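How Do You Teach a Robot? You Hold Its Hand!

Think back to when you learned to tie your shoes. Maybe a grown-up put their hands right over yours and moved your fingers along, loop by loop, until you got the feel of it. Well, guess what? Some robots learn in very nearly the same way!

There are two main ways to show a robot a job. The first is to take hold of its arm and gently push it where it needs to go -- over, down, squeeze, up again -- while the robot's computer remembers every bend of every joint. The second way is by remote control. The teacher moves a handle or a joystick, and the robot copies along, a bit like a character in a video game (except that a good teacher goes much, much slower than you probably do when you play!).

Lots of teachers begin in a pretend world inside a computer, where a robot can bump into things all day long and nothing gets a dent. The teacher often sees that world from a camera close to the robot's hand, looking down past its fingers.
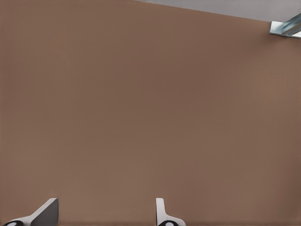 A robot's-hand view of a computer-made world. The two white fingers are open wide.

Fongchan Duangkaew teaches robots at a workshop called Bredell, and she says the hardest part is being patient. One showing is hardly ever enough. For a single job, picking up a small block and setting it down again, she steered the robot through it 200 times, starting from a slightly different spot each time. Another job took 444 tries, and she had to stop for a good many snacks along the way!

Why so many? If a robot only ever sees a block in one place, it may reach for that same place even after the block has moved. Seeing lots of different starts helps it work out what to do when things change.

Want to try it yourself? Ask a friend to close their eyes and be your robot. Put a soft toy on the table, then guide their hand to it, slowly, and help them pick it up. Now move the toy and do it again, and then swap places so you can be the robot too.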